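Der Greifer, das Zimmer und ich

Wer hier schon länger mitliest, weiß ja, dass ich im Herbst angefangen habe, in der Gemeinschaftswerkstatt einen Roboterarm zu bauen, und dass ich damals großspurig schrieb, bis Weihnachten sei er fertig. Nun ja. Heute ist der 24. Februar 2022, der Arm liegt in vier Kisten verteilt unter meiner Werkbank, und ich bin trotzdem so vergnügt wie lange nicht mehr, weil ich nämlich inzwischen am Rechner weiterbaue!

Den Anstoß gab Soledad Hinojosa, die am Nachbartisch ihre Fräse umrüstet. Sie hat sich meine verbogene Fingerhalterung angeschaut (die dritte, seufz) und gefragt, warum ich das eigentlich nicht erst einmal simuliere. Also habe ich mir ein kleines Zimmer zusammengeklickt, mit beigen Wänden, blauem Himmel vor dem Fenster und einem Holzrahmen drumherum, an dem ich viel zu lange gesessen habe, und den Greifer hineingesetzt. Das Projekt heißt jetzt übrigens Grala, einen tieferen Sinn hat der Name nicht.

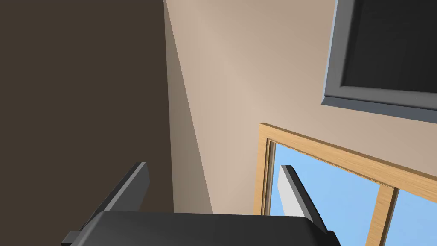
Am meisten Zeit hat mich das Handgelenk gekostet. In meinem Modell war eine Achse falsch herum definiert, und wenn ich dem Arm sagte, er solle sich nach unten neigen, tat er mit großer Überzeugung das Gegenteil. Gesucht habe ich den Fehler natürlich überall sonst, in der Steuerung, in den Gelenkgrenzen, sogar im Netzteil der echten Motoren, das mit der Sache nun wirklich nichts zu tun hatte. Am Ende war es ein Minuszeichen – und ich habe 13 Abende gebraucht, um es zu finden. Dafür kenne ich meinen Code jetzt so gut wie meine Küchenschublade.

Sioned Prosser, die auch die Motoren besorgt hat, meinte dazu nur, ich solle mir die Bewegungen aus der Sicht des Greifers ansehen und mich nicht immer daneben stellen. Das war ein guter Rat! Man merkt viel schneller, wohin die Finger zeigen, und man bekommt ein Gefühl dafür, wie weit sie auseinanderstehen müssen, bevor man überhaupt an etwas herangeht.

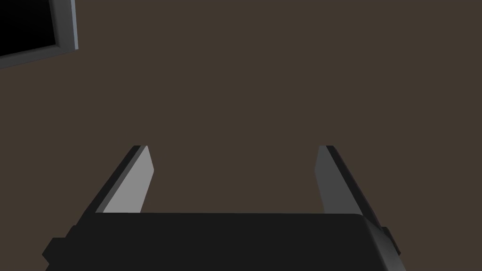 Bild: eigene Simulation, Projekt Grala

Bei den Fingern bleibe ich vorerst bei den schlichten, flachen Platten. Ich hatte auch eine Variante mit gebogenen Spitzen gezeichnet, sehr elegant, aber die lässt sich auf unserem alten Drucker nur mit einem Gebirge aus Stützmaterial herstellen. Gedruckt werden sie 8 Millimeter dick, und innen klebe ich einen Streifen Gummi auf, von dem ich noch eine halbe Rolle habe. Im März will ich die Kisten wieder hervorholen und das Handgelenk zusammenschrauben, diesmal mit dem richtigen Vorzeichen. Falls jemand von euch noch passende Kugellager übrig hat, schreibt mir gern, ich tausche gegen Kuchen oder gegen sehr viele M3-Schrauben.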